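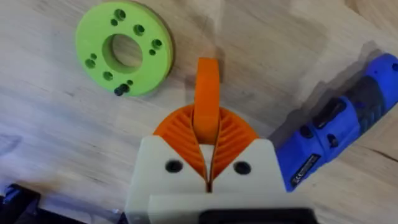
Printed ring, lime green, on the light wood.

Jan 31, 2020
Glue trials, continued

Still on the Dritau wood glue. The label says 40 minutes in the clamps and then "ready for work," and I have now spent far too long trying to find out what "ready for work" means. The leaflet has a graph with no units on the upright axis. The line goes up, levels off and stops. I could draw that graph for any glue ever made.

Where we were: the August batch looked great. Dritau joints came out of the clamps and held everything I hung on them, and the old yellow glue from Halliday let go early on a couple of pieces. People in the shop started reaching for the Dritau bottle after that, and I think the Halliday jug has been sitting with its cap dried shut ever since. I wasn't happy with that result then and I'm less happy now that I've reread my own notes. The August pieces were all cut from whatever was in the offcut bin. Some pine, some of something harder, no record of which went with which glue. The Halliday jug had also been through a winter by the back door and had probably frozen at least once. So we compared a fresh bottle with a spoiled one, on random wood, and called it a win.

What I did this time. All joints from one maple board, cut the same day, end pieces thrown out. New jug of the Halliday. Plain lap joints, same overlap on each, planed but not sanded. 27 joints altogether, split between Dritau at label time, Halliday at label time, and a set of both left overnight. I shuffled the blanks before gluing so that one end of the board didn't all go to one glue. Numbers on the pieces in pencil, key kept in the back of this book so I wouldn't know which was which while loading them. That part only half worked – the Dritau squeeze-out dries clear and the Halliday dries amber, and you would have to be asleep not to notice. Next time scrape them all before they go near the rig.

Loading was the usual bucket and sand, with the lever arm. The rig tops out at 90 pounds on the bucket, and that is the first problem.

Results, such as they are:

Overnight joints, both glues: none failed. They went to the top of the rig and sat there. All I can say is that both are stronger than the rig can measure. Anyone who wants to read that as "equal" is welcome to, but I won't write it down as such.

Label time, Halliday: none failed before the top either. The label on that one asks for a longer clamp time than the Dritau, so fair enough.

Label time, Dritau: 4 failed. Not all at the same load. Two went early, with a very clean break and almost no wood fiber on either face, glue still a little rubbery at the center when I pushed a thumbnail into it. The other two were well up the scale and tore some wood with them.

The rest of the Dritau set went to the top and stayed there, so it isn't bad glue. It is glue that sometimes hasn't finished at the time printed on the bottle. The easy story is that the label is optimistic, and I'm inclined to believe it, which is why I want to be careful.

Things that could fake this result:

Temperature. The shop was cold first thing and the heater didn't catch up until after lunch. The label gives its clamp time at "room temperature," which it never defines. I glued the Dritau set first because the bottle was closest. Stupid. The Halliday set went together in a warmer room. That alone could explain the whole difference, and I should have alternated.

Moisture in the board. The Avach meter gave me readings that wandered depending on how hard I pressed the pins. I took several at one spot and they disagreed with each other by more than the ends of the board disagreed. The seller says it is accurate to half a percent. Maybe on their board. I've stopped writing the decimal.

Glue spread. I went by eye. I did try weighing the blanks before and after, but the small scale drifts and I gave up on it partway through the first set. Looking at the broken faces, the two clean breaks had decent coverage edge to edge, so I don't think they were starved.

Me. I wanted the Dritau to fail. I've been grumbling about it since August. I can't take that out of the numbers, but it ought to be on the page next to them.

On the claim going around that Dritau "soaks in deeper": I sawed through one of the overnight joints from each glue and looked at the cut ends under the magnifier. I couldn't tell them apart. I don't know what deeper would look like in maple in any case, and neither does the leaflet, where the phrase seems to come from. Somebody at the Arnstead shop told us they had "seen it under a microscope." Asked for the pictures. Still waiting.

The price is a separate matter. The Dritau costs a good deal more per bottle, and what you are paying for is the short clamp time. If we end up leaving things in the clamps overnight anyway, we've bought expensive yellow glue that dries clear. That could be worth it on pale wood where the amber line shows. It isn't a reason to use it on drawer runners.

For now, anyone using Dritau on something that will carry a load: leave it clamped overnight. For a trim piece or a jig, do what you like.

To redo:
– alternate the glues, piece by piece, same hour, room temperature written down at each one
– scrape squeeze-out before loading
– smaller overlap, so that the overnight joints break inside the range of the rig
– a set of Dritau at double the label time, which is the number we need
– borrow a scale that doesn't drift
– check the Avach against an oven-dried scrap before believing it again

Broken pieces are in the shoebox under the window bench, key in the back of the book. Please don't burn them. The rubbery ones have been pressed by thumb already, so if you find a dent at the center of the glue line, it's mine.

Bucket sand is damp again. Reweigh it before the next run.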